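Havthorpe Household Goods Exchange

1/ The Exchange has revised its guidance on small boxed goods, meaning soaps, creams, candles, tea and similar items that arrive in a printed carton. The changes apply from August to all three sorting tables. We set them out in this thread for donors and for partner organisations.

2/ Small boxed goods now make up a large part of what we receive. In the last full quarter we recorded 2,315 such items, the greater number of them from households in Havthorpe and the remainder from shops clearing old stock.

3/ An opened carton will no longer be refused at the door. Under the previous guidance any carton with a lifted flap was returned to the donor. We have reviewed that rule and found it too strict. Many people open a box to look at the contents and then put it away in a cupboard for a year.

4/ What matters is the container inside. If the bottle, jar or tube has an unbroken seal, the item may be accepted. If the seal is broken, it may not, however good the carton looks.

5/ Donors are asked not to tape a torn or open carton shut. Tape must be cut before the contents can be checked, and printed card seldom survives the second opening. Please leave the flap as it is.

6/ Donors are also asked not to cover or remove the printed number on a carton. On many goods it appears along an edge or on the base, sometimes beside a small square code. We copy it into the record exactly as printed. It is not always a batch number, and staff should not attempt to read a date into it.

7/ Where no number can be found, the entry should read "none seen". Please do not leave the field blank. Of the records examined in the spring review, 107 had a blank field, and it was not possible to say whether the carton had been looked at.

8/ Two colours of bin are in use on the sorting tables. Yellow is for goods waiting to be checked. Blue is for goods that have been checked and entered. Goods do not go back from blue to yellow without a note in the record.

9/ Cartons should stand upright in the bin where their height allows. Bottles may be laid flat if the cap is firm. Heavy jars go in first, and nothing is to be stacked on an open carton.

10/ A bin is full at 32 items or when its contents reach the rim, whichever comes first. In practice the shallow bins reach the rim well before that number, and sorters should not press goods down to make room.

11/ Decorated cartons require a further word. Floral boxes are often given as presents, and recipients have told us plainly that they would like the box as well as what is in it. A carton that is creased but clean should therefore stay with its contents - a bent flap is no reason to part them.

12/ Cartons that are stained, damp or badly crushed should be flattened and put with the card for recycling. The number is to be copied first. The contents then travel in a plain paper sleeve, size 2, from the shelf beneath the scales.

13/ Quartey Stores and the Pilley Road branch will follow the same guidance. Medetti, which supplies our bins and paper sleeves, has confirmed that replacement bins in both colours can be had in the present size. Branches should order through the main office and not directly.

14/ Boxed goods may be handed in between 9.30am and 3pm at the side entrance. Donations of more than 40 items should be arranged beforehand so that table space can be kept. Loose items are welcome in any clean bag or crate.

15/ Questions on the revised guidance may be sent to Ama Akpalu, Goods and Records, at the main office. Branches holding printed copies of the earlier sheet are asked to withdraw them.

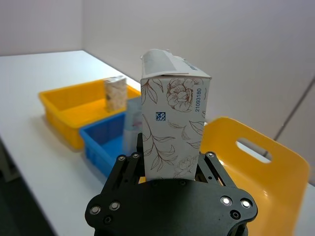
3 min read

16/ For the record sheet, a carton of this kind is entered as: white card, brown flower print, top open, flap bent upwards, number 21093180 printed along the edge of the face. The description need be no longer than that. The condition of the contents is entered separately, on the second line.

17/ The small flowered box standing in the yellow bin will have an entry of its own. Similar patterns should not be taken to mean a matching set unless the donor has said so - please enter each carton singly and use the remarks column if a pair is suspected.

Related
Side entrance opening hours for August
Paper sleeves: sizes and ordering
What the Exchange can and cannot accept
Pilley Road branch: changes to shelving
Completing the record sheet, second line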